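Two weeks with the Gesta tabletop kit

I promised in August that I will write about the Gesta kit when I have used it for real tasks, so now I do it. The kit is for people who want a robot with two arms at a normal table and don't want to build everything from zero. We pay for it monthly, through a dealer named Mivine, and I have no agreement with Gesta about this post.

My first test was tidying. I like it as a test because every home and office has the same problem: a lamp, a plant, a basket with things in it, and something that should be put back. The lamp is the part I was most afraid of, with its round metal foot and white shade. The software has a setting for the height at which the arms travel, and you should change it before the first run. The default is too low for anything taller than a cup. 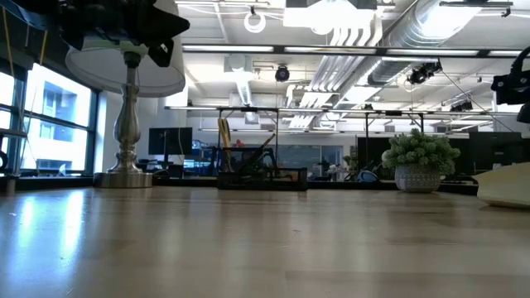 Subramaniam

The arms come already calibrated, and this saved me a full morning. The manual says 30 minutes for the first start and for me it was correct. The menus are clear, but the error messages are not. I received code 536 several times and the manual explains it only with the words "check joint". Which joint, it doesn't say. Support answered on Monday before lunch - very polite - and sent me a longer list of codes that should be in the manual already.

Cloth is the more difficult subject. A hard object has one good place to hold it, and a crumpled yellow cloth has many bad ones. With thin tools I had to slow the closing speed to 200 in the settings, otherwise I was not comfortable. The view from the wrist helps a lot with this, because you see the gap between the fingers directly. 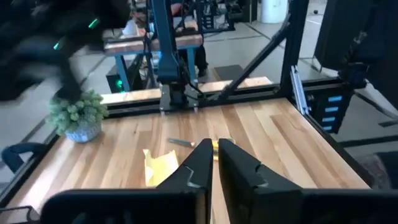

Can one person run the kit alone?
One person is enough after the first day, but for the setup I recommend two, because the arms are heavy to lift onto the rail.

About the price: the monthly fee is 600 dollars, and spare finger pads are not included. I also looked at the Manow kit, which is cheaper, but it has only one arm and I would miss the second one every day. I will keep Gesta until spring and write again when I have tried the new software version.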